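Stornberg Open Day Recordings – README

Version 2 of this file. It replaces the short note that was in the folder since January.

What is in this folder

These are the recordings from the open day at the Stornberg workshop in Uvcombe, held on Thursday, March 11, 2021. The robot arm prepared sandwich fillings on a tray while visitors stood behind the barrier tape and watched. Some visitors also drove the arm themselves, with one of our staff next to them. We kept everything, also the attempts that went badly, and we ask you not to remove them if you make a copy for other people.

The folder has 210 episodes. One episode is one attempt at one task, from the moment the operator presses the pedal until he or she releases it. Episodes are short. If an episode looks very short, the operator probably changed his mind, and the label in the notes column says "stopped".

The tasks

There were four stations in the plan, but only the food station gave recordings which we can share. The tasks at this station were:

- put a lettuce leaf on the tray
- put a tomato slice on the lettuce
- move the tomato slice if it is not in the middle
- close the sandwich with bread

The last task was done only in the afternoon, after we got more bread from the shop in Stastgate. Please do not compare the morning and the afternoon directly. The light was different (we opened the big door after lunch) and the operators were different too.

All food was fake or real depending on the hour. The column "food" says which one was used in the episode. When the column is empty, we did not write it down and we do not want to guess.

Folder layout

episodes/ – one subfolder per attempt, numbered in the order of recording
labels.csv – task, operator type (staff or visitor), food, result, notes
calibration/ – files for the wrist camera and for the arm
karam/ – settings of the control program
stills/ – single pictures taken out of the wrist video

Karam is the name of our control program. It is not included here, only its settings. You do not need it to read the episodes.

How the visitors were asked

Every visitor who wanted to drive the arm read a one-page sheet and signed it. We do not store names. The room camera was switched off during the visitor turns, so for these episodes you have only the wrist video and the positions of the joints. For the staff episodes you have both cameras.

Children could try with a parent, but these turns were not recorded at all.

Results column

We use three words: "done", "partly", "failed". For the tomato task, "done" means that the slice is on the lettuce when the fingers have gone away. If a part of the slice hangs over the leaf and touches the tray, we still write "done". One colleague does not agree with this and has his own stricter labels in labels_strict.csv. Both files are correct for their own rule. Please say in your text which one you have used.

The wrist view

The camera sits close to the fingers, so the food is large in the picture and you see little of the table.

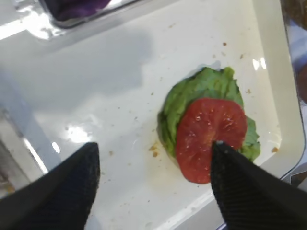
Wrist camera, food station: tomato slice on a lettuce leaf, tip of the right finger over the slice.

The tray is white and glossy and it makes reflections from the lights. In the still there is a bright streak on the left side, and a gray shadow lies across the upper left and the middle. If you find the food by color only, the red and the green are easy, but the brightness of the tray needs some care. Crumbs on the tray are not labeled.

Known problems

- The clock of the room camera is 4 seconds late compared to the wrist camera. We have not corrected it in the files.
- Some visitor episodes have a jump in the joint positions at the start. It comes from the pedal. Cut the first moments if this disturbs you.
- The wrist camera was cleaned during the lunch break and put back by hand. Use the second calibration file for everything after lunch.
- The word "slice" is written in two ways in the notes column. Search for both "slice" and "slize".

Size and copying

The wrist videos are the big part, with 2000 MB in total. If you only need the labels and the joint positions, copy these first and leave the videos for later.

Use

You may use the recordings for teaching and for research. For a public demonstration or a film, please ask the workshop before – we will usually say yes. Corrections to the labels are welcome. Send us the episode number, the old label and the new label, and we will put the change into the next version.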